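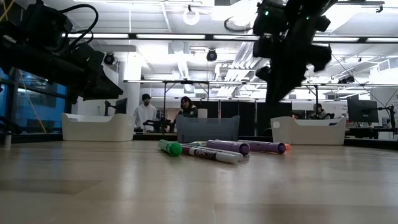 Dialysis units should stop letting the water log be filled in at the end of the shift. I have worked as a dialysis technician in three clinics, and in all of them the chlorine check was done properly most mornings and written down whenever someone had a minute. Those are two different jobs, and we treat the second one as if it doesn't matter.

The total chlorine test is simple. You let the system run, draw the sample after the first carbon tank, wait the full time for the reagent, and read the result. When the unit is busy, the waiting is what gets cut. A strip read early can look better than the water is. If the time of the draw and the time of the reading both have to go on the sheet, it's harder to skip the wait without knowing you skipped it.

Last February I went through old logs at the Rozīte clinic with Birutė Šimkus, the charge nurse. We had 291 sheets. On 40 of them the draw time was exactly 5:00 a.m., in the same pen as the entries made at noon. The water was probably fine on those days. I can't prove it was, and neither can the clinic.

The usual answer is to buy something. Motalex sells an online monitor and our managers like it. I like it too. But a monitor drifts, and it has to be checked against a hand test, so you are back to a person with a vial and a sheet of paper. Vilmos Szilágyi, who services our reverse osmosis system, makes the same point whenever the budget comes up.

What I would do costs very little. Put the log on the wall next to the sample port. Have a second person read the result and sign before the first patient goes on. If the line is blank, treatment doesn't start. Aniela Rutkowska tried this on her shift and the first chair was delayed nine minutes the first week. After that there was no delay worth mentioning.

Some of my coworkers say a second signature turns into a habit and means nothing. That can happen. It still puts two people in the water room at the right time of day, and right now we often have one.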